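Prüfliste Teeküche, Objekt Grunholm
Stand: 11. Juni 2019
Turnus: halbjährlich, letzte Prüfung im März

1. Spüle und Armatur
Becken auf Kratzer und Flugrost prüfen: in Ordnung.
Armatur auf festen Sitz prüfen: in Ordnung, Einhebelmischer leichtgängig.
Siphon dicht: ja. Überwurfmutter von Hand nachgezogen.
Warmwasser am Auslauf nach zwei Minuten: 67 Grad. Bemerkung: Verbrühungsgefahr, Hinweisschild fehlt noch. Bestellung läuft über Eichhorn.

2. Elektrik im Spritzbereich
Steckdosenleiste fest an der Wand: ja.
Leitung an der Wandkante ohne Quetschstellen: ja. Bemerkung: Das Kabel liegt hinten lose auf der Arbeitsplatte auf. Beim Wischen wird es nass. Kabelkanal setzen, Länge rund 72 cm, Material von Skolum.
FI-Schalter ausgelöst und zurückgestellt: ja.

Das Tuch gehört nicht dauerhaft auf die Platte. Nach Gebrauch aufhängen, die Schlaufe ist dafür da. Das Abtropfgitter bleibt im rechten Becken.
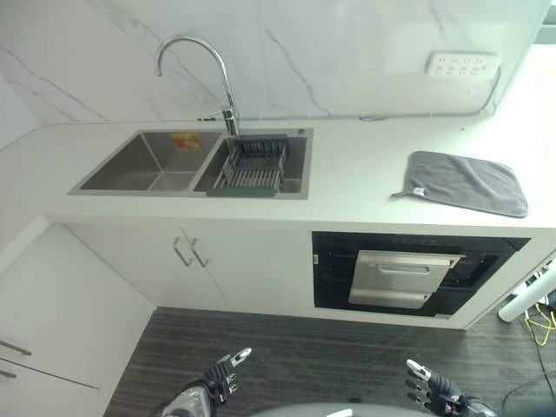
3. Unterschränke und Einbaugerät
Türen schließen bündig: ja. Griffe fest: ja, einer nachgezogen.
Auszug des Einbaugeräts läuft gleichmäßig: ja. Bemerkung: Offen stehender Auszug ist eine Stolperstelle. Nach dem Ausräumen ganz einschieben.
Aufkleber am Gerät lesbar: ja.

4. Fugen und Wandfläche
Silikonfuge hinter der Spüle: auf kurzer Strecke gelöst. Erneuern, Auftrag an Stetar, Vorgang 866.
Rückwand ohne Risse: ja, die grauen Linien gehören zum Dekor.

Ergebnis: Nutzung freigegeben. Offen sind Hinweisschild, Kabelkanal und Fuge.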